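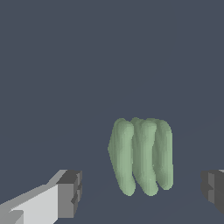 Posted by Eyerusalem Gashaw - 23/06/2023 - Felombridge Growers' Board > Veg > Peppers and chillies

Green peppers: pick now or wait for red?

My greenhouse peppers have gone mad this June and I'm so pleased! I grew a variety called Kahsay from a seed swap, sown in January on the bedroom windowsill. Lovely thick walls and properly sweet, even green. Do I pick the first few now or hang on for red ones?

clatby_plot45
Pick them! Every pepper you leave to ripen slows the plant down. I took the first four off green last year and the plants went on to give me 136 between them.

marrowman
Disagree with clatby. Green peppers are just unripe peppers. Mine stay on for 40 days after they reach full size and the taste is miles better.

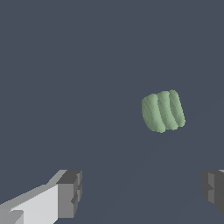 Re: Green peppers: pick now or wait for red?

clatby_plot45
40 days is fine under glass, marrowman, but outdoors up here you'd be picking slug food. I still say take the first ones early and let the later ones colour up.

Eyerusalem Gashaw
Ooh, could do half and half - two plants for green, two for red. Does anyone feed weekly? I've been using tomato food at half strength.

marrowman
Full strength once the fruit has set. And cut them off with scissors, I've snapped whole branches by tugging.

tilly_pots
Stuffed green ones with rice and feta are the best tea going, so I'm with clatby :)

Shares: 45 | Comments: 6

Recent threads
Blossom end rot on Stirkomico tomatoes
Clatby seed swap - what to bring
Is 1,000 litres enough for a water butt?

We use cookies to keep you logged in. Accept | Manage settings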